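4.3 Setting the schedule on the Kudix water softener

Before you start, the bypass valve must be in the SERVICE position and the salt tank must be at least one third full. If you have not yet tested your water, go back to section 3 and do that first. The schedule depends on the hardness number you wrote down there.

1. Plug in the power adapter. The display shows the software version, then the time.

2. Hold the clock key until the hours flash. Set the hour, then the minutes.

3. Enter the water hardness from your test.

4. Enter the number of people in the household. The factory setting is 2.

5. Choose the regeneration time. The factory setting is 2 a.m.

Note: The softener passes untreated water to the house while it regenerates. Pick an hour when no one showers or runs the washer.
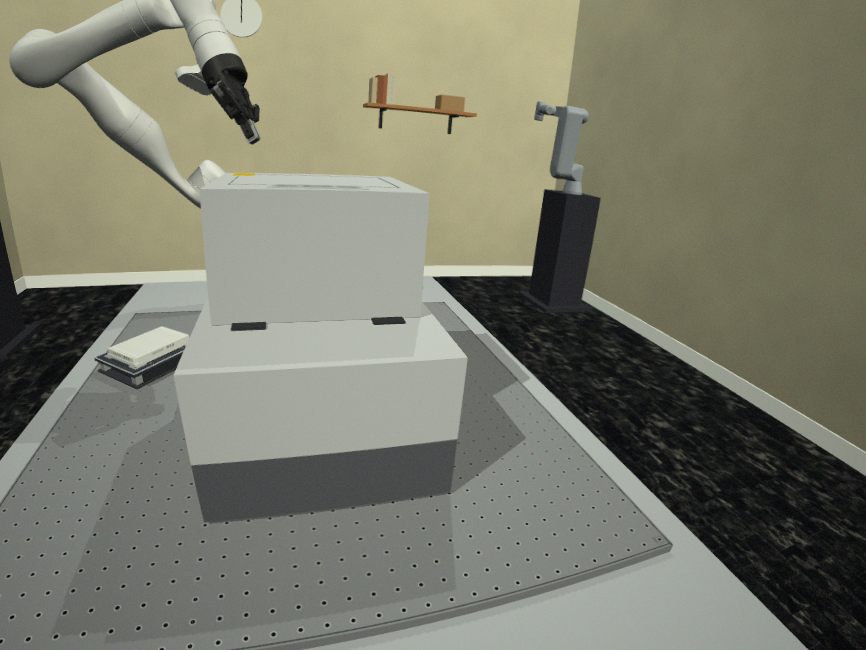 Owner comment, Lytvynenko: We work nights, so 2 a.m. was the worst choice for us. I moved ours to midmorning and the hard water spots on the glasses went away. It would help if step 5 mentioned shift workers.

Any full hour can be used. Households on a well should also check that the pump is not filling a stock tank or running sprinklers at that hour, as low pressure can leave brine in the resin.

6. Save the settings. The display returns to the time of day.

7. Start a manual regeneration to flush the new resin. Stay nearby and check the drain line for leaks.

Caution: Do not add water to the salt tank after the first fill. The valve refills it.

Caution: Do not use rock salt. Givley pellets, part 1708, or any clean evaporated salt pellet will work.

If the power goes out, the hardness and schedule are kept in memory. The clock must be set again if it flashes. Error code 900 means the valve motor did not reach its home position. Unplug the adapter, wait one minute, and plug it back in. If the code returns, order valve kit 2359 from Maltton.

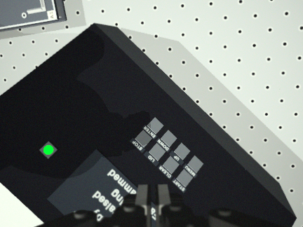

Fig. 4-6. Keypad with ENTER button.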